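Textile Care Workshop, Notebook 2
November, entry begun 9:30 a.m.

Subject: loss of loft in padded outerwear after repeated laundering.

The trial of the Fasex detergent continued with the second group of garments. Each was washed at 30 degrees on the gentle program, with 133 ml of detergent as stated on the Oltmanns dosing chart. The spin was held to the lowest setting. Drying took around 200 minutes, longer than the earlier group required.

Filling in the quilted bands was checked by hand at the shoulder, hem and cuff. Clumping was noted near the seams of two garments from the Brasidby lot. These are to be dried again on low heat before any grade is entered. The remainder were passed.

Colleagues are reminded that jackets must rest flat overnight and are not to be hung while damp. Grades go on the gray sheet, in pencil.

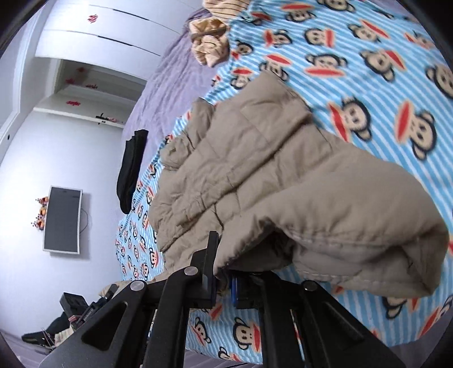 Padded jacket, taupe-brown, on striped fleece.

Open item: ask Plerkaseo whether the care label allows a second rinse.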